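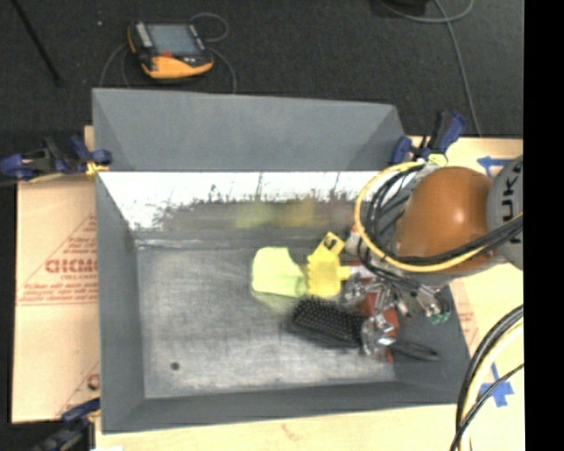
**Ticket 437 — Grey metal bin, mixed small goods**
Site: Amstead
Raised by: Yavuz Taşdemir
Opened: January 2018
Status: open, awaiting part

**Reported fault**
Goods gather towards the right of the bin and stay there. The hairbrush ends up underneath other stock and is missed at the count. Clear wrapping on one line throws glare under the bench lamp, so the label can't be read without lifting the item.

**Checks**
- Bench level tested lengthways. Low at the right by 3 mm.
- Bin swapped for a spare of the same Lutel pattern. No change.
- Floor of bin rubbed down with a dry cloth. Scuffs are in the metal and don't catch a fingernail.
- Lamp lowered by 50 mm. Glare worse. Put back.

**Action taken**
Packing shim fitted under the right-hand bench leg. Level now reads true. Hairbrushes moved to their own line on the Wirholm sheet, to be counted first.

**Comment, Y. Taşdemir**
Five counts done after the shim, all correct. The glare is unchanged — a matt shade is on order from Hellström. The old shade was last changed in October and has no part number on it, so I have sent them the diameter.

**Outstanding**
1. Fit shade when it arrives.
2. Recheck level after the bench has been moved for floor cleaning.
3. Return spare bin to the rack.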